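How to hand over a board-loading task to the robot cell

Written by Yulan Qin, line support, Rosthorpe plant

At our plant we moved the loading of the Zellotine test fixture from hand work to a robot cell in December. Before this, one operator loaded 160 parts in a shift. Now the same operator takes care of the cell and of the quality check beside it. This page explains how we prepare the handover, so that other lines can do it the same way.

1. Sit with the operator first. Write down every small movement, also those which are not in the work instruction. İlker Türkmen always turned his wrist a little before he pressed a part down. We had to teach this to the arm.

2. Teach the open position near the fixture. Open the fingers completely before you come close to the slot and the blue tabs. Move at 10 percent speed and keep one hand near the red stop button. 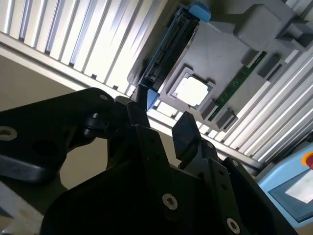

Open gripper fingers near the gray fixture, with the black slot and its blue tabs.

3. Save the point, go back, and approach it again 5 times. If the finger touches a tab even once, teach the point again. Do not correct it by bending the fixture.

4. Run a short batch together with the operator. Ours was 73 parts. The operator decides when the cell must stop, and the technician writes down why.

5. Agree on the new duties before the first full shift. In our case the operator clears the faults, changes the trays and signs the check sheet. Pay grade and break times stayed as they were, and we put this on paper.

Some colleagues found it tiring to watch a machine for many hours. We now change places every two hours between the cell and the Willems packing table. Please plan this change from the first day. We added it only later, after several complaints.

The check sheet is in the Verard folder, under "Loading".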